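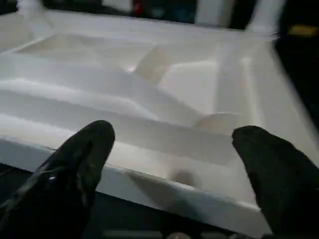
Notes on the gripper setup in cell 2 at Hidusham, written up while the August shutdown is still fresh. White molded trays, two-finger gripper, wrist camera.

The complaint from the line was missed picks. The log had 306 of them since the last service. Most were logged as "rim not found", so the arm was doing its job and the vision step was not.

First item was exposure. White plastic against a black background pulls the auto setting all over the place. Auto is now off. Fixed exposure, fixed gain, and the rim search only runs after the arm has settled. Frames grabbed on approach are smeared and the edge finder can't use them.

Second item was the search region. It had been drawn wide enough to include the fingertips. A dark finger crossing a white rim makes a very strong edge, and the software picked it often. Both fingers are now masked at the open position. If you change the open width, redraw the mask.

Third item, finger wear. Pads get scuffed on the inner face and the grip point creeps. We check them every 1000 cycles and swap left and right as a pair, never one alone. Harnus pads fit the Braler fingers without shims. The Paquette ones need a shim.

After a pad swap: home the gripper, close on the gauge block, zero, open, close again. If the second reading is off, the pad isn't seated. Take it out and wipe the pocket – there is usually a bit of flash in there.

Laurier Caron reworked the approach path as well. The old one came in low over the near ledge with very little clearance. The new one stays high until the fingers are past the rim, then drops straight. Costs a little cycle time.

Ran 536 trays on the new settings before handing the cell back. No "rim not found" entries. The old parameter set is saved on the controller under the cell name if anyone needs to compare.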